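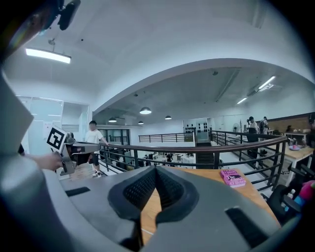 Chapter 2
Upstairs, Downstairs: Reading a Shared Building

I got interested in railings by accident. I was supposed to be writing a report on seating for a client, Clemeck, and I had parked myself at a table on an upper floor to get it done. Instead I spent most of the afternoon watching people walk along the edge of the opening, and I noticed how many of them let an arm drift toward the handrail as they went by. Nobody needed it for balance. It was just nice to be near, I guess — a wooden handrail on top of black metal, curving along next to you.

So that's where we're starting. Chapter 1 was all walls and doors, the parts of a building that keep things apart. Now I want to talk about the parts that let you see from one place into another: railings, glass, stairs, and that big hole in the floor architects like to call a void. (I'll call it an opening. "Void" always sounds to me like something you fall into!)

Take the picture at the head of this chapter. There's a walkway with a guy in a white t-shirt heading along it, and past the railing the floor drops away to a lower level with tables and black chairs. You can make them out between the bars. Swap those bars for a solid wall and the walkway turns into a corridor, and whoever is sitting down there loses their view of who's coming and going. Same floor plan, very different building.

Then there's the light wooden tabletop on our side of the railing, with a pink paperback on it. I love a table in a spot like that. You get a long view, you get people passing, and you can still put your head down and read. When I worked on the Stanciu library project we had 60 seats to place on the upper floor, and I fought hard for every one that faced the opening. I lost a few of those fights, and I'm still a little sore about it.

Before you go on, get a notebook and find a building with at least 2 floors and an opening between them. A library, a school, a mall, whatever is close. Sit upstairs for a while and jot down these things:

Where people slow down, and what they're next to when they do.
Which parts of the lower floor you can see from your chair, and which ones the railing hides.
Whether sound from below reaches you as words or just as a hum.
Where you'd put one more table, if somebody handed you one.

Keep your notes. We'll use them in Section 2.3, when we sketch sight lines, and again at the end of the chapter, when I'll ask you to redo one edge of your building with a different kind of barrier.

2.1 What a railing does

The plain answer is that it stops you from falling, and we'll get to heights and gaps soon enough. But let's begin with the bars themselves, and with which way they run.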